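Pointed fingers, flat packets

3/19/23

I've been itching to write this one up! Ever since Leszek Stępień started cutting new fingertips for our two-arm table, I've wanted to put them up against the wide flat pads we'd been using all winter, and this week I finally got the time.

A bit of naming first, so the rest makes sense. Boris is the table with both arms on it. The wide pads are the Hemmin set, and the new pointed ones are called Grinia (Leszek's choice, no idea, I like it). Same motors, same wrists, same control code, so a swap is four screws a side and a quick re-zero.

The task is packets into a cardboard box. I love packets as a test. They're light, they slide, they crinkle, and the part you can grab changes shape as soon as you touch it. Rigid blocks make every gripper look like a genius. Put a flat food packet down on a smooth white table and suddenly you care a lot about the last few millimeters of finger.

With the Hemmin pads I kept landing on top of the packet and pushing it around like a hockey puck. You had to come in very flat and hope the wrapper bunched up. The pointed tips can straddle an edge, or pinch a bit of wrapper from above, and they hide much less from the wrist camera. That last part surprised me the most. I'd been thinking about grip and hadn't thought about the view at all. 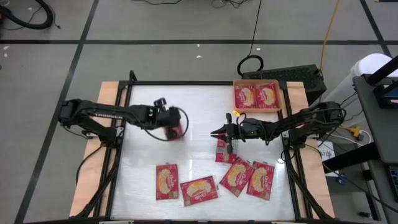

Red packets, white table, black fingers.
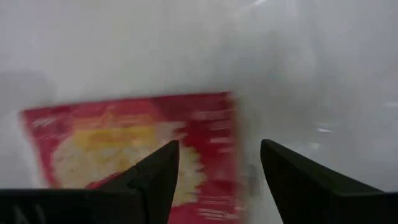

I ran 50 tries with each set, driving by hand, and called it a pick only if the packet ended up in the box without me nudging it. Hemmin got 30. Grinia did a good deal better, but I changed the closing speed partway through, so I'm going to rerun it before I put a number on it. Buppha Phuthong would never let me hear the end of it otherwise!

On closing speed: slower is better with points, up to a limit. Close too fast and one tip gets there first and shoves the packet sideways before the other arrives. Close too slowly and I get impatient and lift early, so maybe that one's on me.

The wrist camera still needs work. Fast moves smear everything, printing included, and I'd like a shorter exposure. Ona Vanags thinks we have light to spare and should just turn it down until the noise gets ugly. I tried a 2 ms setting for a few minutes and edges looked much crisper, though the colors went a little muddy. The overhead view doesn't have this problem, but it loses the packet right when the arm covers it, so I want both.

Next up is a softer tip on the same pointed shape. Leszek has 6 of them printed already and they feel great between your fingers, kind of like a pencil eraser. I also want to try handing a packet from one arm to the other, which I've managed exactly once so far, and I yelled loud enough that Digby Tipoki came in from the hallway. If you've tried soft tips on wrappers, leave me a comment with what you used and how long they lasted.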